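Six weeks with the Brolen hand gripper

4 min read

I have wanted one of these ever since Kelly Cheetham brought hers to our Saturday meet-up and wouldn't let anyone else have a go for more than a minute. The Brolen is a hand-held gripper kit: you hold it, you squeeze, the fingers close, and the camera on top records what the fingers were up to so you can teach an arm to do the same later. Mine came from Treloar in a box far too big for it, and I had it built in one evening (with a break for tea and one dropped screw, found in my slipper).

Kit number 993 is the plain one. The 1014 has the softer pads and a slightly longer reach, and after a lot of dithering I went for that. I'm so glad I did! The pads are the best bit of the whole thing -- they give a little before they grip, and you can feel it through the handle.

The instructions are decent. They lose their way at step 14, where the drawing shows the left finger and the words talk about the right one, but I emailed Treloar and a very patient man called Octavio Llanos sent me a corrected page the same afternoon.

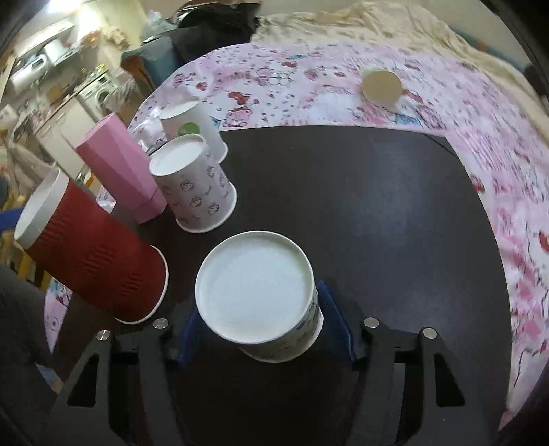

Paper cups are what I always try first, as they tell you so much about a gripper for so little money. Squeeze too hard and they fold, too soft and they slide out, and a printed one shows up every crease. I like a mixed bunch, because a ripple wall is a very different thing to hold from a smooth one, and the tall pink sort with the flat facets gives the pads an edge to catch on. A cup lying on its side, like the red one, is my favourite to practise on. You have to think about which way your wrist is going before you start, and I still get it wrong!

Now for the grumbles. The handle is a bit fat for my hand, and after roughly half an hour my thumb wants a rest. The open plates on the fingers keep the weight down nicely but they do collect fluff. I'd also like a proper case, even a cheap one.

Would I buy it again? Yes, like a shot. Next I want to try it on Tostito's little desktop arm, if I can talk myself into the price.

Comments (3)

Beverley Cropper
Did you get the spare pads with yours? Neville wants to know if they fit the 993.

Ashley Lambert
Step 14 got me too. Took the whole finger off again before I noticed.

Kelly Cheetham
It was at least two minutes each and you know it.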